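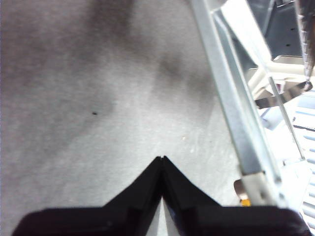

3.2 What comes in the kit, and how we set it up

We bought the Jorkeo wrist-view kit with our own money and had it on the bench for most of the spring term. I say that up front because Gorazd Vidmar and I have both been on the receiving end of loaner units that were suspiciously well behaved. Ours came in the regular box, with the regular two-page leaflet, and one of the mounting screws was missing (Hosham, the reseller, mailed us a bag of them, so no hard feelings).

The kit is a small camera, a bracket that puts it at the wrist, a pair of black fingers, and the recording software. The camera looks forward over the backs of the fingers, so you always get a strip of gripper along the bottom of the picture and the work surface beyond it. Figure 3 is a typical view with the fingers together over the gray fabric. I like this angle a lot! You can see where the two tips meet, and even the little gap between them, and that is the spot you care about when you're trying to pick up something thin. What you give up is the inner faces of the fingers, mostly hidden from behind, so don't expect to judge a grip from the video alone.

Figure 3. View from the wrist camera, fingers together. Gray fabric at left, aluminum bar and brighter background at right.

Exposure was our main gripe. The fabric comes out evenly lit, with enough detail that a tiny black speck on it is easy to spot, but the right side of the same view is close to washed out. The auto mode seems to favor whatever fills most of the picture - fine for cloth work, less fine if your target is sitting over by something white. Rhodri Penry spent an afternoon on the manual settings and we left them alone after that.

We recorded 300 episodes with the kit, each capped at 60 seconds, and threw out 26 of them, nearly all for dropped video in the first week. A firmware update in January was supposed to have fixed that. It hadn't on our unit, but a shorter cable did.

Compared with the Drorstead mount we used before, setup was a breeze. The Drorstead bracket is stiffer and I still trust it more for heavy tools, but its calibration routine is a slog and I'd rather not go back to it. Section 3.3 covers how we aligned the two for the side-by-side runs.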